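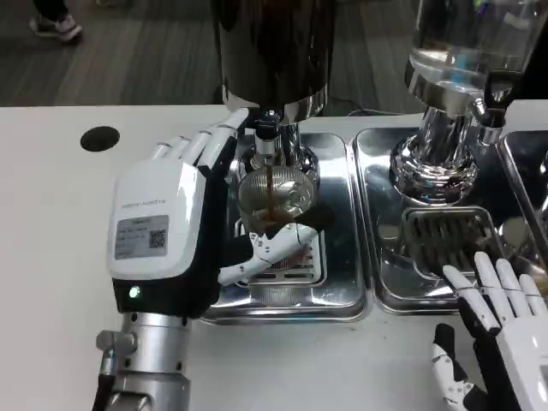 Questions readers ask me

Hello, and thank you for stopping by! I get a good many letters and emails about the Temolgate books, and I do love getting them, but I'm a slow writer of replies (ask my sister), so I've gathered the ones that come up most often and answered them as best I can. I've tried hard to keep away from spoilers. Where I couldn't, I've said so first.

Solomiia Tymoshchuk
Last updated May 12, 2026

What order should I read the books in?

The Ferry Bell comes first and Istum comes second. I wrote Istum so that a person could pick it up in an airport and be perfectly happy, and plenty of people have done just that and written to tell me so. You will find out in the opening chapter who survived the first book, though, and that does take a bit of the fun out of it. If you have both on the shelf, please start with the ferry.

Is Temolgate a real town?

I'm afraid not, although I've had two letters from people who are sure they've been there on vacation! It's stitched together from three or four harbor towns I knew as a girl, with the hill from one and the terrible parking from another. The church with the crooked porch is real, but I moved it, and I gave it a better roof.

How do I say "Lytvynenko"?

Lit-vih-NEN-ko, with the weight on the third part. I worried at the start that I was asking too much of people by giving the whole family that name, and then I went to my first book club and heard a dozen readers arguing over old Mrs. Lytvynenko as if she lived across the street. I stopped worrying after that.

What does "Istum" mean?

It's the name of the boat. There's more to it, and the daughter explains the rest near the end of the book, in the kitchen, while the soup is boiling over. I'd rather let her tell you.

My copy has 58 chapters and my friend's has 59. Is one of us missing something?

This is the one I get most! You're talking about The Ferry Bell, and you are both holding the full story. The first hardcover had 59 chapters. When the paperback was being set, my editor at Warkiner and I joined two very short ones together, the pair where Marta walks down to the boathouse and then stands outside it for a page and a half not going in. Every word is still there. It only confuses book clubs, who tell each other to "read up to chapter 40" and then turn up in different places, and for that I'm truly sorry.

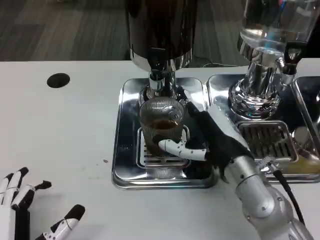
If your club has a mix of copies, the easiest thing is to go by the last line of a chapter instead of its number. There's a page in the reading guide that lists good stopping places that way, and your club can print it out as many times as it likes.

Did the brother do it?

Spoilers for The Ferry Bell from here to the next question, so do skip along if you haven't finished.

I know what I think. I left the matter of the second key open because Marta herself never finds out, and I wanted to stay inside her head to the last page. I've had some very good letters arguing for the harbormaster, and one long one in April that made such a strong case for the aunt that I went back and checked the dates in my own book. It could have been the aunt! I didn't plan it that way, but there she is with no story for the whole evening.

Who reads the audiobooks?

Radymyr Sirko reads both, and I couldn't be happier. He called me before he recorded a word and wanted to know how the grandfather coughs. We spent most of an hour on it. The cough in the recording is his own idea and it's much better than mine.

How much do you write in a day?

500 words, when things are going well. I write by hand in the mornings and type it up after lunch, grumbling, and I usually throw out a good part of it while I'm typing. I don't outline. I've tried, and I end up with a lovely outline and no wish at all to write the book.

Will there be a third one?

Yes, I'm working on it now, and it goes back to the winter before the ferry stopped running. It has no title that I'd care to say out loud yet. Warkiner will announce the date once there is one, and I'll put it up on the news page the same day.

Can you visit our book club?

I'd love to, by video, and I do it for libraries and clubs of any size. Please write to me through the contact page a couple of months ahead and tell me which book you're reading and what time it is where you are (I've got that wrong before and said good evening to a room full of people eating breakfast).

Will you read my manuscript?

I'm so sorry, but I can't. I did say yes for years, and I was always late and felt awful about it. I do wish you every luck with it, and I mean that.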